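Research News | Child and Family Development

The Terkisdale Family Lab has received three years of funding to follow how sleep and household routines shape attention in early childhood. The study will be led by developmental psychologist Krisztina Dudás and will enroll 200 families from Tratum and the nearby towns.

Children will join at 9 months of age. Parents will keep a sleep diary and come to the lab twice a year for play sessions and a short interview. A pilot with 155 families ended in January and helped the team settle on shorter visits, held in the morning when most infants are alert.

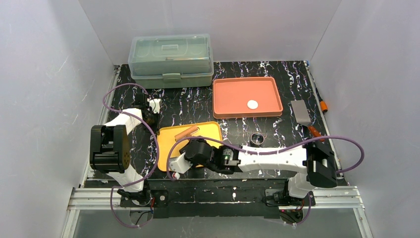 Dudás said the pilot also changed the questions the group is asking. "We started out looking at total hours of sleep," she said. "Parents kept telling us about bedtime – who is home, how late dinner runs, whether an older sibling shares the room. We want to measure that properly."

Two doctoral students will join the project, and data analysis will be shared with the Malabanan Institute. Enrollment opens first in Tratum and then at a second site in Fleltton. Families who took part in the pilot may sign up again with a younger child.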